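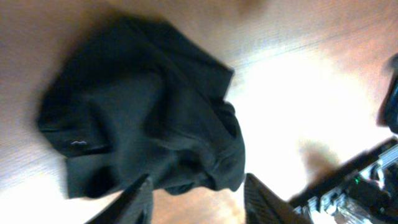

Tシャツの畳み方を変えたので、手順と寸法の決め方を連投で残しておく。対象は綿の天竺編み、半袖、丸首。シャツ類とパーカーは別の手順になるので扱わない。

前提。収納はBerdaleの引き出し、内寸の深いほうの段。立てて入れる。畳み上がりの高さが引き出しの深さを超えると上の段の底に擦れて、開けるたびに襟が起きる。去年まではこれを放置していた。

畳み幅は引き出しの内寸から逆算する。内寸の幅を列数で割り、そこから指が入る余裕を引く。うちは30枚を2列で収めたいので、1列あたりの枚数と1枚の厚みの積が奥行き以内に入ればよい。計算上は入る。実際に入るかどうかは畳みの締まり具合で決まる。

厚みのばらつきは生地の重さより縫い代の重なりのほうが効く。肩の縫い目と袖の縫い目が同じ位置に来ると、そこだけ段になる。袖を折り返す位置を袖口ひとつ分ずらすと段が消える。

作業場所は台所脇の木の机。ベッドの上でやっていた時期もあるが、沈むので折り線が決まらない。硬い平面が要る。床でもいいが腰にくる。

手順その一。山から1枚取って、まず裾をつかむ。襟からつかむと首まわりが伸びる。裾の両脇の縫い目を左右の手で持ち、一度だけ振る。強く振っても皺の量は変わらなかった。

手順その二。前身頃を下にして机に置く。背中が上。この時点で手のひらを使い、中心から外へ二往復。アイロンの代わりにはならないが、乾燥機上がりの浅い皺ならだいぶ落ち着く。

手順その三。脇を中心側へ折る。折り幅は肩幅から畳み幅を引いて2で割った値。毎回測るのは面倒なので、Jevatvilleの文具コーナーで買った厚紙を畳み幅に切って背中に当て、その縁に沿って折っている。抜き忘れると畳んだあとで気づく。

厚紙の話の補足。最初は段ボールで作ったが、折り目がついて使えなくなった。次が樹脂の下敷きで、これは滑りすぎる。厚紙に落ち着いた。角は丸く切ったほうが編み地に引っかからない。

胸の刺繍について。小さいロゴ刺繍でも裏に当て布があるタイプは曲げに弱い。折り線が刺繍の上を通ると、洗濯を重ねたときに周りの生地が波打つ。刺繍入りは畳み幅を守るより、折り線を刺繍の外に逃がすほうを優先する。

ここで机の置き方。奥の縁が白い面に接する配置にしてある。畳み終わったものを奥へ寄せていくと、面に当たって止まる。以前は机を離していたので、奥に押したものが向こう側へ落ちた。

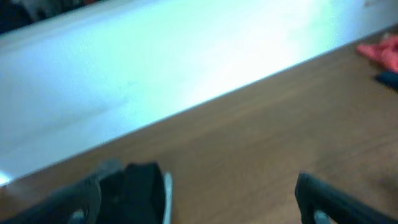 木の天板と白い面の境目。右端に赤みのあるピンクの布。

色物の扱い。畳む順は暗い色から。糸くずの移り方で決めている。明るい生地を先に広げると、あとから来る黒い生地が机に残った白い糸くずを拾う。暗い色を片付けてから一度机を拭いて、残りを畳む。

拭くのは乾いた布。濡らすと木目に水が残って、次に置いた服が湿る。静電気の季節は柄の長い粘着ローラーを使っていたが、天板の仕上げに粘着の跡が出たのでやめた。

黒に近い緑と黒の区別が夜の照明ではつかない。分類の意味では同じ暗色なので畳む分には困らないが、引き出しの中で左右の列に分けるときに間違える。昼にやるのが正しい。昼にはやっていない。

小物は机の右側に寄せておく。靴下、ハンカチ、薄手のもの。Tシャツが全部終わるまで触らない。途中で小物に手を出すと、畳む動作と対を探す動作が混ざって遅くなる。

所要時間の話。12枚を続けて畳んで、混ぜた場合と分けた場合を比べた。分けたほうが速い。差はわずかで、測り方も台所のタイマーなので精度はない。傾向として書いておく。

手順その四。袖を折り返す。脇を折った状態で袖が反対側へはみ出すので、縁に合わせて戻す。長袖なら二回折る。半袖は一回。先に書いたとおり、肩の縫い目の真上には重ねない。

手順その五。裾から襟へ半分に折るが、襟の手前で指二本分残す。ぴったり合わせると最後の三つ折りで襟側だけ厚くなり、立てたときに傾く。

手順その六。三つ折りにして立てる。手を離して倒れなければ合格。倒れる場合は三つ折りの一回目が緩い。生地が柔らかすぎて何をしても倒れるものもあり、それは列の端に置かず、硬いものの間に挟む。 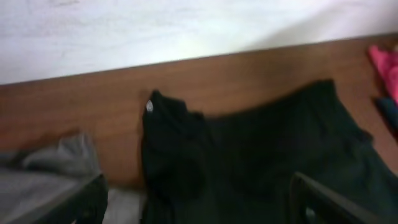 で、問題は洗濯後すぐに畳まなかった場合。山のまま一晩置いた綿は、谷になった部分に折り癖がつく。深い皺は手のひらでは取れない。この場合は先に全部を机に広げて重ねておき、しばらく放置してから手順その一に戻る。

重ねる枚数は少なめがいい。多いと下の生地は伸びるが、上のほうは自重しかかからないので変化がない。途中で上下を入れ替えれば済む話だが、たいてい忘れる。

霧吹きは使ってもよい。ただし湿ったまま立てて詰めると、引き出しの中の空気が動かないので乾かない。吹いたら広げて完全に乾かす。急いでいる日はやらない。

Wasilewskaの厚手は例外扱い。首のリブが硬く、上の手順で三つ折りにすると襟が外へ反る。二つ折りで止めて、引き出しの手前に寝かせて入れる。立てる列の長さがその分短くなるが許容している。

道具の費用。厚紙が100円。これだけ。Putomhamの折り畳み板が1000円で出ていたので検討したが、畳み幅が固定で、うちの引き出しの内寸と合わなかった。幅を変えられる製品なら買ったと思う。

引き出し側の調整。列の途中で枚数が減ると全体が倒れるので、奥にブックエンドを入れた。底が薄い金属のものがいい。厚い樹脂のものは1枚目が乗り上げて浮く。

入れる向きは折り山を上。襟を上にすると色と首の形が見えて選びやすいという意見は理解できるが、取り出すときに隣の襟に引っかかる。折り山を上にしておけば、指で挟んで真上に抜ける。

ロゴが見えないと区別できない無地に近いものは、列の中の位置で管理している。新しいものを奥、着古したものを手前。手前から減っていき、洗ったものは奥に戻す。結果として順番は毎回崩れるので、この管理は機能していない。検討中。

12月19日の時点で、この手順にしてから型崩れで捨てたものはなし。以前は首の伸びが主な廃棄理由だった。ただし同時に干し方も変えている(ハンガーを裾から入れるようにした)ので、畳み方の効果と切り分けられていない。

質問が来ていたので追記。乾燥機から出して何分以内に畳むべきか。温度を測っていないので数字は出せない。触って温かいうちなら皺は浅い。冷めてからでも、山にせず一枚ずつ広げて置いてあれば大きな差は感じなかった。

もうひとつ追記。左利きの場合は小物の位置を左にして、畳む向きを全部反転させればいい。厚紙は左右対称なのでそのまま使える。

パーカーの手順は別のスレッドに書く。フードの処理がまだ決まっていない。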